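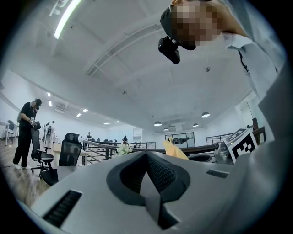 Mezzanine level, Belmonte office. Gripper pad with the yellow cloth behind it.

Surface cleaning with hand-held grippers: effect on shift planning

mopbucket_ops
I run day cleaning for Prosach at the Belmonte site. In July the client started a surface-cleaning program with Vernen. Part of my crew now spends the first half of the shift wearing a head camera and working with a pair of grippers in place of their hands. The recordings go to Vernen for training. The second half of the shift is normal cleaning.

The logged total is 3346 episodes. An episode is one surface, start to finish. A person with a cloth does nearly 400 surfaces in a normal week here, so I have a fair baseline. With the grippers the same person is far slower, and the contract hours have not changed. I am looking for how other sites book this time. We currently put it under "special tasks", which was written for carpet shampoo and window frames.

tolerance_stack
What is the task definition? "Wipe a desk" covers a lot. An empty desk and a desk with equipment on it should not carry the same time allowance.

mopbucket_ops
Agreed, and the work order doesn't separate them. 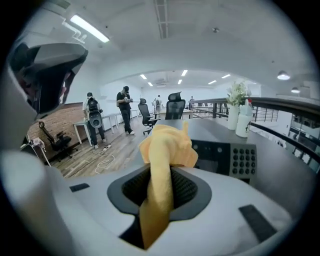
Obstacle clearance is where the time goes. Our standard minutes per desk assume you lift an item with one hand and wipe under it with the other. With grippers, lifting and wiping both need setup, and a change of grip costs more than the wipe. The vase of white flowers and the spray bottle on the gray desktop stand close enough to overlap from where the operator is, and there is a black device further forward. I would class that as an occupied surface and give it double time. The planning sheet gives it the same as a bare one.

Wycliffe Kioko
I do scheduling for a similar contract (Sumano, two floors). Do not put it under special tasks. Special tasks are paid from a fixed pot, and when the pot runs out the extra hours are pulled from routine cleaning. We did it that way and evening complaints went up. Ask for a separate line with its own hourly rate and its own supervisor sign-off.

Also ask who owns the quality check. With us the vendor accepted an episode if the motion was clean. The client accepted a desk if the desk was clean. The two lists did not match.

nightshift_rep
The question missing from this thread is what the crew gets. They are teaching the machine their job at the standard cleaning rate. A separate budget line pays the contractor. It doesn't pay the person holding the grippers.

tolerance_stack
The rate is a fair point. "Teaching the machine their job" overstates it. Desk wiping is a small part of the shift. Restrooms, stairs, trash and kitchens are most of the hours, and none of it is in the program as described.

nightshift_rep
Desk wiping is the part people with bad knees and backs get moved to. Take it out and what remains is the heavy work. Look at your own roster before you call it small.

mopbucket_ops
I looked. There are 2 people on light duty here and both are mostly on surfaces. I had not counted it that way. I will raise it with the client together with the rate. 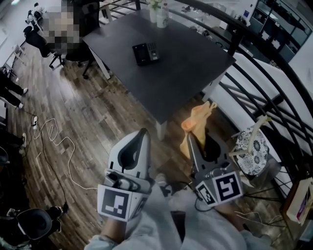
Floor condition is the other item I need to settle, and it belongs in the risk assessment before anyone talks about rates. Our existing assessment covers a person with a cart and both hands free, looking where they walk. A gripper operator has both hands occupied and their attention on the table. We have a white power strip on the planks and a long cable running from it toward the middle of the floor, a few steps from the table with the terminal and the flowers. The crumpled cloth in the right gripper is where the eyes go. I have asked for floor cable covers and a marked standing zone.

Wycliffe Kioko
Add grip fatigue. We cap gripper work at 36 minutes, then a change of task. The number came from our own trial and is not a standard. Before the cap, people put the grippers down when their wrists hurt, and the vendor logged those stops as operator error.

tolerance_stack
A cap that short will not survive a vendor schedule.

Wycliffe Kioko
It is in the contract, so the schedule was built around it.

nightshift_rep
Get the cap and the rate in the same document. If they are separate, the rate gets postponed.

mopbucket_ops
Draft goes out tomorrow: separate line, occupied and bare surfaces timed separately, break cap, cable covers, skill rate, and a light-duty clause. I'll post the client's reply.

Reader comments (3)

gh_lindqvist
Useful thread. Our planning software has no field for occupied surfaces either. We use the notes column.

planks_and_tiles
Does the client tell office staff that recording is going on? At our site that took longer to arrange than the cleaning part.

mopbucket_ops
Yes, by email, and again at the morning desk. Staff can ask for their desk to be left out.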